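Handheld Gripper Recording in Homes: Frequently Asked Questions

These are the house rules for anyone recording with a Wurden handheld gripper for Kolteo. They used to be a much longer document. The longer document was admired by all and opened by few, so Shakuntala Kashyap cut it down to the questions people send in. Where the answer seems obvious, assume that someone in Trotby did the opposite.

I've done this sort of work for another outfit. Do I have to read all of it?

Yes. Other outfits like their recordings brisk and their rooms bare. We like ours at the speed of a person doing a chore, in rooms where people live. The habits don't carry over as well as you'd hope, and the first week's files from experienced people are often worse than those from complete beginners, who at least read the page.

Who has to agree before I start?

Every adult who lives there, in writing, on the household form. One cheerful person at the front door doesn't speak for the lodger upstairs. If a lodger or a grown-up son says no to his own room, that room is shut and stays shut, and you don't record through the gap when he pops out for milk.

Children's rooms may be recorded if a parent or guardian has ticked that box on the form. The children themselves may not be in the room. They will want to be. Agree beforehand with the parent where they are going to be instead.

What has to be out of view?

Faces, letters, prescriptions, bank cards, school reports, passwords stuck to things, and any screen that's switched on. Family photographs are turned round or moved to another room by the householder. You don't handle them yourself, however helpful you're feeling.

Mirrors count. So do oven doors, kettles and dark windows after about teatime. Stand where you'll be working, look at each shiny thing, and if you can see your own face then so can the camera.

Should I tidy up first?

No. Please, no. We have a great many recordings of immaculate worktops from people who were brought up properly. Clear anything sharp, hot, breakable or private, and leave the rest as you found it. If the householder tidies before you arrive, thank them and note it on the sheet. Do not then untidy it again to taste. A pile made by somebody arranging a pile looks like nothing on earth, and Pramila Prajapati, who reviews the files, can spot one before she has put her tea down.

How long can I go on for?

No recording runs longer than 3 minutes. After every block of recordings, put the gripper down and do something else with your hand. Wrists complain late, and by the time yours is complaining you have already done the damage. The person in charge of the visit may stop you, and you may stop yourself, and neither of you has to give a reason.

What is the rule of two?

You get 2 attempts at any one movement within a recording. If the sock slips, try again. If it slips again, leave the sock where it is and carry on with the next thing. Eight goes at the same sock teaches a machine stubbornness, and it can pick that up from the rest of us.

Keep the failed attempt in. People find this painful. They delete the fumble, send us the triumph and are hurt when it comes back. A missed grasp followed by a good one is worth having, so long as the label says what happened.

May I help with my other hand?

Only if the task card says "two hands". A stray thumb holding down the far corner of a sheet is the commonest fault we see, mostly because the owner of the thumb has no idea they did it. Put the free hand in a pocket. If you haven't a pocket, hold your own elbow and try to look dignified.

How fast should I move?

About as fast as you'd do the job while talking to someone you like. Hurrying smears the picture. Going very slowly is no better, as you end up with a hover that no sane person would use to pick up a tea towel. There is no prize for smoothness. There is a small amount of shame attached to flinging.

What do I write on the label?

What you did, in plain words, naming the thing. "Lifted cloth by corner" is good. "Cloth manipulation, successful" tells us that you've been reading. If you meant to fold it and it ended up in a heap, write that it ended up in a heap.

Labels are written before you leave the house. The batch that Pramila went through in February held 2,359 recordings, and a depressing share of the labels had plainly been done later on a train, from memory. One insisted that a colander was a hat. She has kept that one.

Do I need to clean the gripper between rooms?

Wipe the finger pads between rooms and between houses. Kitchen and bathroom work is done last, in that order, and the pads are then washed properly before they go anywhere near anybody's pillow. Check the screws while you're at it. A loose finger will drift a little with every squeeze and you won't feel it happening.

If the household has a pet, expect fluff in the pads. If the household claims not to have a pet, expect it anyway.

What if something gets broken?

Stop, tell the householder, take down what it was, and ring Shakuntala before you leave. Don't offer money and don't offer glue. The breakage sheet goes in the same day even when the householder says it was a horrid old thing and they're glad to see the back of it. Especially then, as opinions have been known to change overnight.

Can the householder change their mind?

At any point, including after you've gone. They ring the number on their copy of the form, and the recordings from that house come out of the set. You won't be told off, and you aren't to ring them up and plead. If they ask to see what was taken, show them all of it. Most people watch a little and then remark on the state of their carpet.

What is the Bisht sheet, and why does everyone sigh at it?

It's the one-page checklist that goes with every visit: consent, rooms, things moved, things dropped, time in, time out. People sigh at it because it has to be filled in by hand. Fill it in by hand. The electronic version let you tick everything at once from the car park, and people did.

Are beds and bedding covered by the same rules?

Mostly, with a few extras. Ask before touching a bed even if the room has been agreed. Shoes stay off it, bags stay off it, and you don't kneel on it to get a better reach. Work from the side you can stand at comfortably.

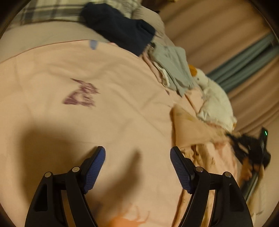
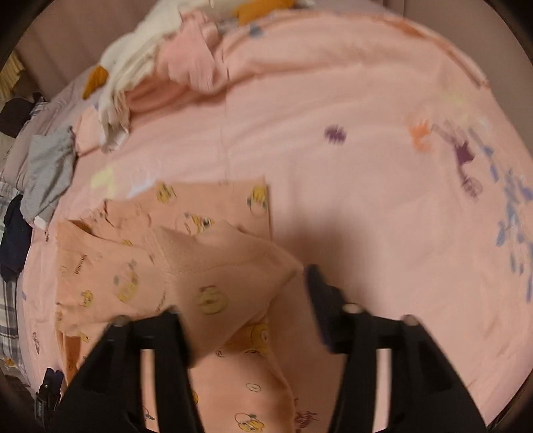 Bedding gives us more arguments than any other task, chiefly over what counts as a proper grasp. The reviewers' position is that you take one piece of cloth, near an edge or a corner, and lift enough of it that the fold is plain to see. The duck-print cloth is held like that in the second picture, with a corner up between the fingers and the duvet left lying on the bed. If the layer beneath comes up as well, let go, use your second attempt, and label both. Look over the bed before you close the fingers on anything, too. A bed in use gathers company, such as the folded grey clothes and the white plush toy in the first picture, and unless the task card names an item you go round it. Patterned covers are welcome. Don't swap one for a plain one because you think it'll be easier on the camera. It may well be, and the camera isn't the one who has to sleep under it.

Do I have to put everything back?

You have to leave it no worse. If the bed was made, make it. If it wasn't, nobody is asking you to start now, though a householder who comes home to hospital corners tends to be nice about us to the neighbours. Toys go back exactly where they were. Adults forgive a misplaced cushion, but their children keep records.

Can I keep a copy of my own recordings?

No. Not the good ones, not the funny ones, not the one with the colander. Clear the card once the upload has been confirmed at the Trotby office, and wait for the confirmation before you clear it. We've had it done in the other order.

My question isn't here.

Ask Shakuntala before the visit. She prefers a silly question at breakfast to a sensible explanation in the afternoon.

Related pages

Household consent form: notes for visitors
Filling in the Bisht sheet
Wurden gripper: cleaning the pads and checking the screws
Writing labels a stranger can follow
Kitchens: knives, hobs and other things we leave alone
Reporting a breakage
Trotby office: opening hours and where not to park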